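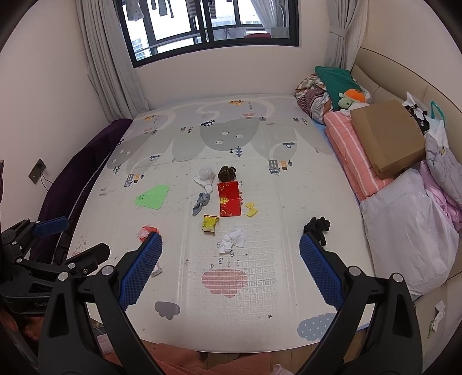 Gripper over a play mat on a bed, small items spread across it.

HOME TIDYING WORKING GROUP
Minutes of the July 2019 meeting
Held at the Mililley office, second floor. Present: delegates from Mililley, Husteck and Dobson. Tamico by phone, when the phone allowed.

1. Minutes of the last meeting
Approved with one change. "Soft items" in section 4 should have read "soft and crumpled items." Dobson asked that the difference be explained. It was put off to item 3, where it took up most of the afternoon.

2. Draft rules for hand-held gripper work in homes
Version 5 was taken as read, which several delegates later admitted was generous.

2.1 Keeping hands clear. The draft says the free hand must stay "at a reasonable distance" from the finger pads while the gripper is closing. Husteck wanted a number. Mililley wanted a different number. Agreed: 90 millimeters, to be looked at again in October.

2.2 Screws and pads. Finger screws to be checked before each session and pads wiped between homes. Tamico asked whether "wiped" meant with something. Agreed: add "with a clean cloth."

2.3 Session length. No operator to go past 900 seconds without putting the gripper down. Dobson felt this was soft. Dobson was invited to hold one up for 900 seconds and did not take up the offer.

3. What counts as an item
Husteck reported that its reviewers had gone through 525 session logs and found 296 in which two people disagreed on what was there to be picked up. Crumpled things are the main trouble. A sock and a cloth are easy to tell apart when flat, and rarely are flat.

Agreed wording:
"An item is anything loose that the household could lift with one hand. Paper scraps count. Anything printed on a mat, sheet or blanket does not count, however much it looks like a cloud."

Mililley objected to the last clause as unserious. Tamico said it was the only part its staff would remember. Clause kept, four words moved to a footnote, then moved back.

Wrappers and packets: to be logged as packets whether or not there is anything inside. Operators are not to look inside. Envelopes: same, and more so.

4. Household belongings outside the work area
The rule is that the work area is agreed with the household first and nothing beyond it is touched. Husteck asked about pillows, bags and plush toys piled at the far end of a bed. Ruled outside, unless the household says so. Dobson asked who speaks for the plush toys. Not minuted further.

5. Actions
Mililley: circulate version 6 with items 2.1 and 3 corrected.
Husteck: share its list of disputed items, minus addresses.
Dobson: write a one-page checklist. One page means one side.
Tamico: find a better phone line.

6. Any other business
Window views — should they be blurred in shared pictures? General feeling was yes where neighbors' buildings or laundry can be seen. Carried over to October.

The meeting closed 40 minutes late.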